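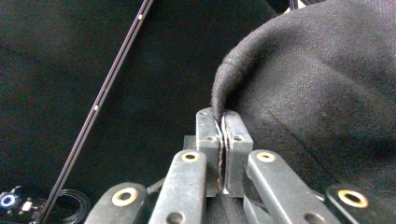
Broditz Handling Set: data card and house rules

Hi, I'm Negin. I look after the Broditz set, and I wrote this card so that people who want to use the recordings, or add to them, know what we agreed on and why some of it looks fussy. It covers one narrow thing: people working with hand-held grippers on cloth and soft goods at a table. If you need rigid parts or kitchen stuff, the Urnus set is a better place to look.

What's in it

2,747 episodes, recorded by 59 operators. Most episodes have three views: one from the head and one from each gripper. A few have only the gripper views, and the flag head_view is set to 0 for those. Please check the flag before you write a loader that assumes three streams. I've done that, and it cost me a whole afternoon.

Every episode has a task name, a start and end time, an operator code and a pad grade (more on pads below, it's my favorite subject). Operator codes are random and don't carry over to any other set.

House rules for recording

These started as a page of notes taped up by Bahman Fallahi and grew from there. We treat them as rules, and I do send episodes back.

Start with the fingers open and over bare tabletop. I want a clean second of that before the first contact, and another one at the end. It makes trimming so much easier! If the item takes up most of the table, find whatever bare patch you can and use that.

Keep both grippers in the head view while you work with two hands. Holding a bag steady with one side while the other comes in low is fine, and so is crossing over, as long as you go slowly enough that both tools can be followed. 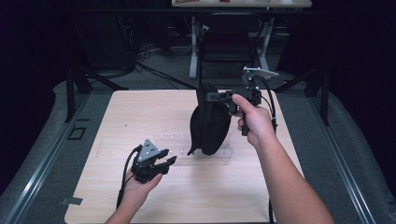 Slow doesn't mean frozen, though. Early on we had a batch where people were so careful that every reach took forever, and the models trained on it just hovered. Work at the pace you'd use if you were packing something for a friend.

Mind your cables. They should leave the back of the tool and hang clear of the tabletop. If one snags, stop the episode, mark it "snag" and start a new one. Don't tug it free and carry on.

If you drop something, keep going. Drops are useful and we label them. What I don't want is a bare hand coming in to fix things – recover with the gripper or end the episode.

One fold or one pinch of cloth at a time. Grab near an edge when you can, and don't close harder than you need to. Thick weaves bunch up between the fingertips and then nobody can tell from the gripper view how many layers you've got.

Pads, and how we grade them

Keyvan Rashti and I argued over this one for most of March. He wanted worn pads thrown out the minute they frayed. I wanted them kept in and labeled, because real tools wear out and a policy that's only seen perfect pads is going to have a bad time. We met in the middle, with a grade per side:

Grade 0: smooth face, clean edges.

Grade 1: scuffed or a bit frayed, still lying flat.

Grade 2: torn, peeling or folded over. Anything at this grade stays out of the default split and goes in the "worn" split.

Left and right get their own grades, and the episode takes the worse of the two. Grade by eye from the gripper view in the opening second (one more reason for that bare patch of table).

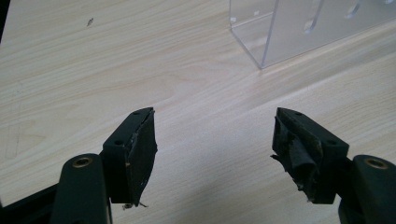 Clear plastic and other see-through things

Clear boxes, panels and sheets are allowed, and they get the tag "clear" even if you never touch them. Depth estimates go strange near them and the edges can be very faint. Siamak Shahbazi is building a small test split from these episodes. It isn't ready, so please don't ask him for it yet, he's been very patient.

Black cloth gets a tag too, "dark_soft". A black item next to black fingers is hard to outline, and our masks are weakest there. Treat them as a rough guide and look at a few by hand before you rely on them.

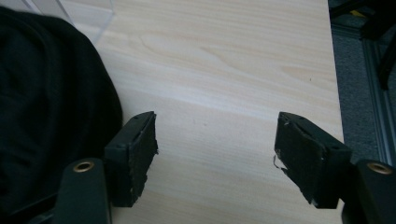 Card version 2

Changed since the first version: pad grades are now per side, the "snag" mark is new, and the Sharifi naming scheme for tasks replaces the old free-text names. Old names are still in the column task_old.

Known problems

Some gripper views are dim, mostly where cloth is close to the lens. We left the brightness alone. If you correct it, do it in your own copy and say so in your write-up.

Loose bits from worn pads sometimes end up on the table. Small specks aren't labeled.

Using it with other sets

The file layout matches Linby, so their loader works once you rename the two gripper streams to left and right. Nima Soltani keeps a short script for that in the tools folder. Send fixes to him, and send questions on the rules to me.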